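Soup nights are back at the Grumberg Street hall

I got the message I'd been waiting for since December: soup nights are coming back to the Grumberg Street hall, and the first one is on 19th March. Doors open at six, soup goes out at half past, and if last year is anything to go by you'll want to be in line well before that (I was not, one time, and ended up with bread and a very nice conversation).

For anyone new to the neighborhood, soup night is just what it sounds like. You turn up, you pay what you can, you sit down next to somebody you don't know and you eat. It ran for most of last year and then stopped when the boiler gave out. The repair bill came to $745, and for a while it looked like the hall would sit dark until summer. Then the Nguyen bakery put a jar on its counter and the Dudarus garage put out another one, and between the two of them the whole thing got paid off. I put my change in both, mostly because I kept buying rolls.

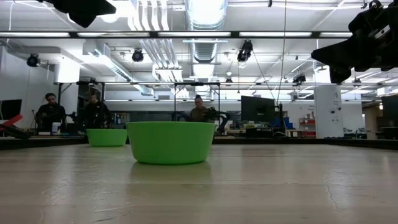 Fotini Tzavaras is running the kitchen again, and I could not be happier about it! I called her up to ask what's on the menu and she talked for a good long while about lentils. The first night will be red lentil with lemon, plus a chicken and rice for the kids and anybody else who feels strongly about lentils. She's making 60 servings to start with and she'll go up from there if the crowd is bigger. Last year the busiest night hit 42, so she may well be carrying leftovers home, but she told me she would take that over turning people away.

"I had to send people off hungry once and I still think about it," she said. I didn't tell her one of them was me.

There are a few changes this time. The tables will be set in long rows, which I like, as the little square ones meant that families kept to themselves and people who came alone kind of drifted to the edges. The side door on Fumov Lane will be open too, and it has the ramp, so you don't have to go around the front and struggle with those steps. Coats go in the small room next to the stage. Please don't pile them on the piano again, the hall folks were pretty upset about that.

They're also asking everyone to bring their own bowl and spoon if they can. There will be spares, but last year the washing up went on until almost eleven at night, and I can tell you my hands were like prunes. Any bowl will do as long as it can take hot soup. I'm bringing the big blue one my aunt gave me, and I've already been told it's greedy.

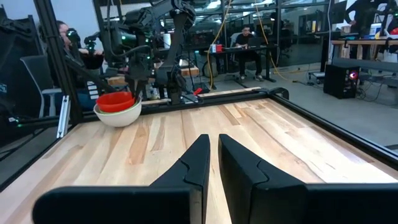

Do you need to sign up ahead of time? There's no list and no ticket, so just come along, but if you're bringing a group of more than six it helps to call the hall the day before.

Money, then. The suggested amount is whatever you like, and there's a box by the door with a slot in it so no one sees what goes in. The hall needs $600 to keep the nights going through the spring, most of it for heat and groceries. The bakery is giving the bread for free, which takes a big chunk off, and Fotini has a deal going with a farm stand for carrots and onions. She wouldn't tell me what the deal is. I think it involves baklava.

If you'd like to help, the kitchen could use a few more people for chopping in the afternoon, starting at three. You don't have to be any good at it. I cut an onion like I'm mad at it and they still let me come back every time. Bring an apron and, if you have one you trust, your own peeler, because the ones in the drawer are terrible. 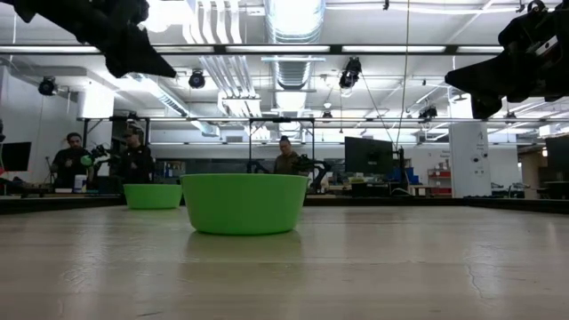
Two green bowls, one big and one small.

After the first night they plan to go every other week, with split pea next and then some kind of tomato thing that's still being argued over. Allergy questions can go to Fotini at the hall any morning before noon. Parking behind the building is tight, so walk if you're close by, or try the garage lot, which is open to soup people after five.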